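Speaker notes: Reverberation and speech in large public rooms

Iraís Trujillo
Building acoustics session, 23rd February

Slide 1. Title

Start on time. The session before is in the same room, so the projector should already be warm. Skip the biography. Say what the talk covers: why announcements fail in long hard rooms, what we measured at Wekbridge, and what was changed. Questions at the end, except for units, which people should ask about straight away.

Slide 2. Definitions

Reverberation time is the time taken for the sound level in a room to fall by 60 decibels after the source stops. In practice there is rarely 60 decibels of clean decay above the background, so we measure the first 20 or 30 and extrapolate. These are T20 and T30. State this clearly. At the last talk half the questions were about it.

Early decay time is taken from the first 10 decibels and scaled the same way. It follows what listeners report more closely than T30 does, and in a long room the two can differ a lot.

Speech transmission index runs from 0 to 1. It measures how much of the slow rise and fall in the level of speech survives the trip from talker to listener. Reverberation fills in the gaps between syllables, noise raises the floor, and both lower the index. The target written into the Wekbridge contract was 0.50 at all listening positions.

Slide 3. The Sabine equation and where it stops working

Show the equation: T equals 0.161 V over A, with V in cubic meters and A in square meters of absorption. Remind them that A is the sum of each surface area times its absorption coefficient.

The equation assumes a diffuse field. A concourse is long, fairly low for its length, and has most of its absorption on one surface, if it has any. Sound traveling parallel to the floor meets very little of that surface. The late decay is then slower than Sabine predicts, and the decay curve bends. Point to the bend on the plot. Do not fit one straight line through it.

Slide 4. What is in the room

Floors are the first item. Stone, terrazzo and sealed concrete have coefficients between 0.01 and 0.03 across the speech bands. For design purposes treat them as zero and move on. Glass is a little better at 125 hertz, where the pane moves, and poor everywhere above that.

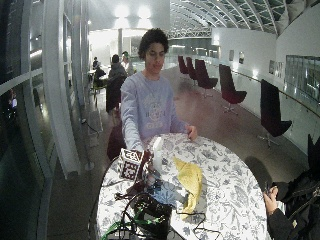

Absorption from people and furnishings comes next, and it is the part most often overestimated. A standing adult in ordinary clothes gives less than half a square meter at 500 hertz and somewhat more at 2 kilohertz. Clothing weight matters: a winter coat adds measurably, a long-sleeved sweatshirt adds less. A cloth over a round table, hanging toward the floor, does a small amount at high frequencies and close to nothing at 250 hertz. Thin fabric has to stand off from a hard surface before it absorbs much, and it needs some flow resistance as well. Tables and their cloths can be left out of the model. People should be left in, but at the quiet-hour density, because the system has to be understood when the building is nearly empty too.

If asked about banners: same answer. Heavy felt hung 100 millimeters clear of a wall is a real absorber. Printed polyester is not.

Slide 5. Wekbridge, existing condition

Measured in June, at night, with ventilation running. Balloon bursts were used for a first check and swept sine for the reported figures. Source on the center line, receivers at 1.5 meters above the floor.

The plan area is 923 square meters. The ceiling was painted plasterboard on a suspended grid with no perforation. Read out the 500 hertz T30 from the table on the slide and note that the early decay time is shorter at receivers close to the source and longer at the far end.

Background noise with ventilation on was 50 dBA at the worst receiver, under the Gethin entrance. The fan there had been set to full speed at handover and left that way. Turning it down was the cheapest measure in the project and came before anything else.

Slide 6. The loudspeaker layout

The original system used a few powerful horns at each end. Every horn excited the whole room, and listeners in the middle heard two arrivals far enough apart to blur consonants. Sketch this on the board if there is one.

The delay between arrivals is the path difference divided by 343 meters per second. Ten meters gives 29 milliseconds, which is usually harmless. Twenty-five meters gives 73, and at similar levels that is a problem.

The Edero option was a distributed ceiling layout with small units at low level. The Honum option kept fewer positions and used column arrays with a narrow vertical pattern, aimed at the listening plane and away from the ceiling. Both were modeled. Columns were chosen on access grounds: the ceiling void is full of sprinkler pipe and the owner did not want more cable in it.

Slide 7. Treatment

Perforated panels with mineral wool behind, fixed to 66 percent of the ceiling. The rest is taken by lighting and smoke detection. The air gap was kept at 200 millimeters wherever the ducts allowed. Reducing the gap to 50 would have lost most of the benefit at 250 hertz, where the long decay was masking vowels.

End walls were treated above door height. This is a small area, but it interrupts the lengthwise path described on slide 3, and the model showed more benefit per square meter there than on the ceiling.

Slide 8. Results

Put up the before and after table and leave it up. The index met the target at all receivers except 2, both close to the escalators. Those were accepted by the owner after a listening test with word lists. Say that word lists were read by a live talker through the system microphone and were not recorded speech.

Do not claim the room is quiet. It is less reverberant. The footfall noise is unchanged near the source.

Slide 9. References and contact

Leave on screen during questions. The spreadsheet with octave-band values is available on request. Microphone calibration records are in the appendix to the Wekbridge report, after the receiver plan.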